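Arnley household notes: recording tidy-up examples at home

Page last revised April 18, 2022

These notes are for households in the Arnley recording scheme who use the Ravn hand grippers to collect examples of clearing up small soft rubbish. They cover laying out the pile, working through a session and looking after the kit between sessions. They go with the printed booklet, so keep that to hand for charging and sign-in.

Choosing the surface

A bed works well. It is the right height for most people whether standing or kneeling, things don't roll off it, and the fingers can press into it without jarring your wrist. Use a fitted sheet if you have one and pull it tight before you start. Creases catch the finger tips, and a thin wrapper can slide into a fold and get missed.

Patterned bedding is fine. The first batch from Nornthorpe was recorded almost entirely on plain white covers, and the system trained on it did badly as soon as there was any print under the objects. If you own a busy sheet, use it for some of your sessions and a plain one for others. Don't use your best bedding in either case. Peel stains, and so does the last drop in the bottom of a packet.

Move quilts and spare clothes up to the head of the bed. There is no need to clear the whole room.

What to put in the pile

Save things up in a carrier bag for a few days. Good items are:

Snack wrappers, opened and crumpled
Thin plastic bags, some knotted and some not
Fruit nets and foam fruit sleeves
Tissues, clean ones, screwed up
Small drawstring pouches and odd bits of cloth
Wool, tied so that it can't unravel
Orange peel in large pieces

Leave out anything sharp, anything with a battery in it, and medicine packets of any kind. Cut the name and address off delivery bags. Coins and buttons belong to a different task.

Soft things are wanted because they never sit the same way twice. A cup can be learned from fairly few examples. A knotted bag has to be shown again and again, from different sides and squashed into different shapes, so give each item a squeeze before you put it back for another go.

Keep the items close together in the middle of the bed, with some of them touching. A neat row with gaps between is too easy and will be sent back.

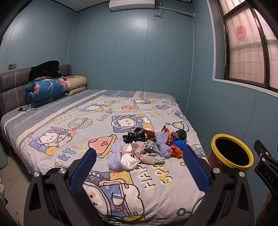
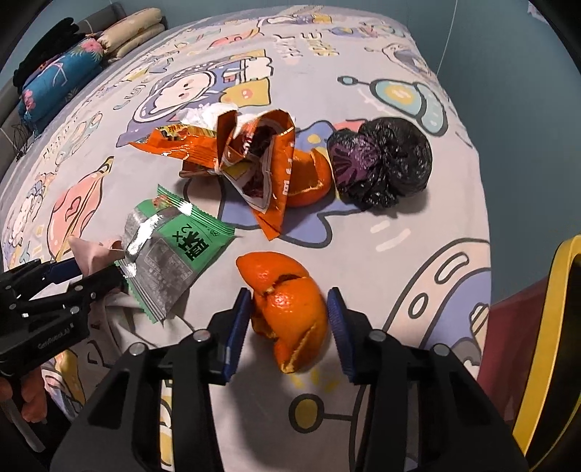 Crumpled wrappers and a black plastic bag on the cartoon-print sheet, in both.

Working through a session

Start with both grippers held open and still for a slow count of three. Go in from above or at a slant, close gently, lift clear of the sheet, then move to wherever the item is going. Open fully before you draw back. If you open halfway, light wrappers cling to the ridges on the pads and come back with you.

For flat packets, go for the crimped end or any corner that stands up. If nothing stands up, push one side with the other gripper until the middle buckles and take hold there. Both ways are useful, so don't settle on one.

For bags, aim at the knot. For nets, take a good bunch of mesh, as a single strand will stretch and ping out. Peel should be gripped across its width. Squeezing it end to end folds it over and sprays oil on the pads.

If you drop something, carry on and pick it up again. Dropped items are kept in the recording and marked later at Verthorpe. Don't put a gripper down to use your fingers, even when it would be quicker. If an item has gone off the bed altogether, leave it on the floor until the session is finished.

Keep your speed even. Most people rush the last few pieces.

A full session is 30 clears of the pile. Stop for a drink halfway. Two short sittings are better than one long one, and the recordings from tired hands are easy to spot.

Lighting

Daylight through a blind or frosted window is best. Strong sun straight on the bed makes shiny wrappers flare and the outline of the item is lost. In the evening use the ceiling light and leave bedside lamps off. Change the time of day now and then if you can, as we have far more mornings than anything else.

Cleaning the pads

Citrus oil makes the pads slippery. Wipe them after every session that has peel in it, using a cloth wrung out in warm water with one drop of washing-up liquid, then a second cloth with plain water. An old toothbrush gets into the ridges. Don't use white spirit or nail varnish remover.

Dry the screws at the joints with kitchen paper. Check that they are snug once a week and turn them a touch if an arm feels loose. Over-tightening makes the fingers stiff and your hand will ache.

Throw peel away at the end of the day. Fresh peel and day-old peel both count, but anything left longer turns brittle and sheds bits into the mattress.

Sending in

Arnley households sent in 540 sessions in March, of which 400 passed the first check. The usual faults were a pile laid out too neatly, a gripper moving before the count of three, and a thumb over the lens. Write the surface, the light and the items on the slip, in that order, and put the slip in the case with the memory card.

Replacement pads are on shelf 216 at the Verthorpe store. Bring the worn pair with you.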